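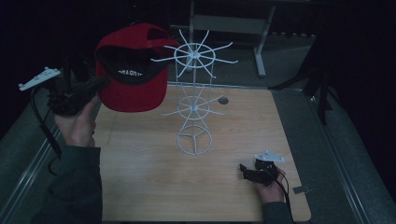

Would a person who already buys the lipstick even notice that the face in the ad has changed? Goler sent this after reading my draft from November, and I copy it at the top because I still have no good answer.

Filed under: Notebook / Brand & Audience
3 min read
24 February 2023, posted by the campaign desk

Second reading of the Travus ambassador test. The first reading was too quick and I mixed two things, so I start again.

What we have: three versions of the same short ad for the tinted balm. Version A is with the actress from last year. Version B is with the makeup blogger. Version C has no known face, only the hands and the product. Same music, same text at the end, same price shown. Ruppert cut all of them and kept the length equal, except that C has a longer pause before the logo. I asked for this to be corrected and it is not corrected yet.

Before the test I wrote down that B would win with younger viewers and lose with the older group. The first half is right. The second half I can not confirm. The older group did not dislike the blogger, they simply did not know that she is a blogger. Several wrote "the model" in the comment field. So for them B is the same as an ad with an unknown model, and we must not count it as a result for influencers.

This is also my answer to Goler, as far as I have one. The change of face is noticed only by people who follow one of the two faces. The others notice the color of the balm. 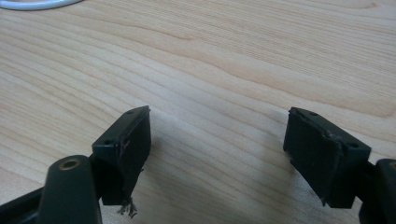

The comment field was more useful than the scores. On the scale from 1 to 8 nearly everybody chose 5, for every version, and I think the question is badly made. "How well does this person fit the brand?" is a question for us, and a customer does not think in this way. For the next round I propose to ask what they remember after one day, and only then show the brand name.

Small problems, so that we do not repeat them:
The link for version B opened with sound off on some phones. I do not know how many answers this touched.
The word "ambassador" was in the introduction text. It must go out, it tells people what to look at.
Predargate delivered the answers in 7 files with different column names. I joined them by hand and checked twice, but please somebody else look also.

Disclosure. The blogger's own post about the balm had the paid label at the end of the text, after the tags. Travus says this was agreed. I would still like it in the first line. In the comments under her post people asked if she was paid, and she answered kindly, but it took her the whole evening and she should not have to do it.

One thing I did not expect: version C was remembered for the sound of the cap closing. Two people on our side want now to make a whole ad from this sound. I am not against it, but the pause before the logo is longer there, and maybe it is the pause that helps. First the equal cut from Ruppert, then we talk.

To do:
new cut of C
rewrite the fit question, send to Goler before it goes out
ask Travus if we may see the sales by store, not only the total
ask the older group separately where they see beauty ads at all (store, magazine, television), I have only my guess

The budget line for the second round is still open. I put the same sum as before.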